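Keeping Painted Wood From Sticking and Scuffing

Fresh paint feels dry long before it is hard. Most latex paint is dry to the touch in an hour or two, but it stays soft underneath for weeks. Stack painted shelves or trim too early and they will bond to each other.

Wait before stacking. Give small pieces at least 3 days in a warm room. In a cold garage in January, wait longer. Press a fingernail into a spot that won't show. If it leaves a mark, leave the piece alone.

Stand things on edge. Boards stored upright touch along a narrow strip only. If you have to lay them flat, put wax paper between them. Newspaper sticks and leaves ink behind.

Sand lightly between coats. Use 220 grit, wipe off the dust with a damp rag, and let the surface dry. Use 2 thin coats. One thick coat takes much longer to harden and chips in bigger flakes.

Ease the corners first. Paint pulls away from a sharp edge as it dries, so the edge is where the bare wood shows up later. A few strokes with 100 grit before priming will fix this.

Line hard containers. Metal tubs and drawers are rough on painted parts that slide around. A piece of old carpet or a folded towel in the bottom is enough. Cut it 18 inches wide for a standard tote and trim to fit.
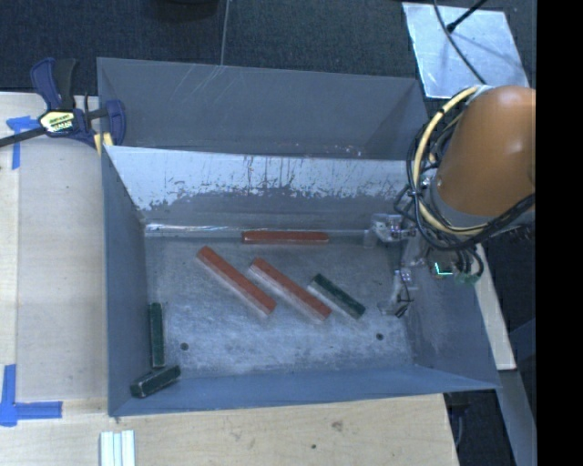

Can I touch up worn sides without repainting the whole piece?
Wash the spot with dish soap, let it dry, and sand the edge of the old paint until you can't feel a ridge. Prime any bare wood, then brush on the color from the original can. Stir it well first, and carry the paint out to the nearest corner so the patch blends in.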